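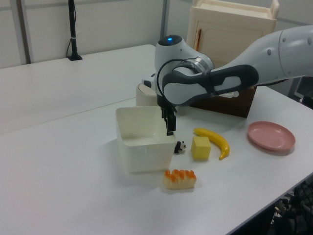
A robot arm at the bin on the Pudwood test table, with panda, banana and bread still to be dealt with.

Pudwood Publishes Its February Chore Results, With Some Reluctance

COPPENS - Pudwood, which has spent the winter trying to get a robot arm to tidy up, today released results from its Clinier project. Readers hoping to retire their broom may want to keep it for now.

Clinier was given one household job: pick small items off a table and put them in a bin. Over 3,731 attempts, the arm was scored on whether each item ended up inside the bin and stayed there. The best run lasted 174 items without a miss. The next one lasted three.

Toy food and figurines stand in for the real thing at this stage. The yellow block is considered easy. The banana has its own page in the report.

Speed remains a sore point. A full tidy takes the arm some 400 seconds, a figure Pudwood believes a motivated six-year-old could beat, though finding a motivated one was outside the project's budget.

Shop-floor work looks closer. Bokico, a parts packer that shared the cost of the study, plans to try the same software on sorting small goods into trays, where the items are at least the same shape from one hour to the next. Laundry, dishes and anything under a couch have been put off to a later phase - no date is offered.

The full report, including the banana page, is available on request from the Pudwood press office in Coppens.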